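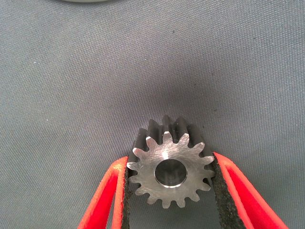
The new handling standard for our cell landed in my inbox on Tuesday with the subject line "Please read and sign." It runs to 46 pages. I read all of it, which I suspect puts me in a small club, and I signed it, because you have to. Now I'd like to complain.

Some background if you're new. I look after small-part handling at the Sarndale shop, mostly spur gears and bushings, mostly picked by arm and passed along to a fixture. The standard was written by a consultancy called Skokilwood, who spent a week with us in February and asked decent questions. I had hopes.

Page 9 says grip force "shall be appropriate to the part." Fine. Appropriate how? A gear held across its teeth is touching the pads at a few tips, so the load lands on very little rubber. A plain bushing of the same diameter spreads it out. Those two parts want different numbers, and the document gives neither. It does give a number for how often we should review the number (every 6 months).

Then there's pad inspection. Pads are to be checked "visually, for wear." I have pulled pads that looked perfect and had gone slick from oil. I've also been told to throw out ugly ones that still held like crazy. What I wanted was a pull test: grip a reference part, hang a known weight on it, write down whether it creeps. We've been doing that at Sarndale every 800 cycles, on nobody's authority but mine. It takes a couple of minutes. Skokilwood saw us do it and left it out.

The section on gripping surfaces is better, I'll admit. It says to pick up on a non-functional surface where one exists, and to record it when you can't. On a gear with a decent bore that ought to start an argument about using an expanding finger from the inside and leaving the teeth alone. We've had that argument. We still grip on the outside for most jobs, since the fixture wants the bore clear, and now at least there's a form to say so. Whether anyone reads the form is another matter.

Qianru Qian, who runs the same kind of cell over at Nerneldale, thinks I'm being unfair. Her view is that a vague rule gives you room to do the right thing, and a precise one written by strangers would have been precisely wrong. She has a point. But a vague rule also gives the next person room to do nothing, and the audit will pass them both.

Comments are open for 30 days. I've sent in the pull test again, with our log sheets attached, and a request that somebody put a force range next to each part family, even a wide one. I also asked what "periodically" means on page 31. If I get an answer I'll post it.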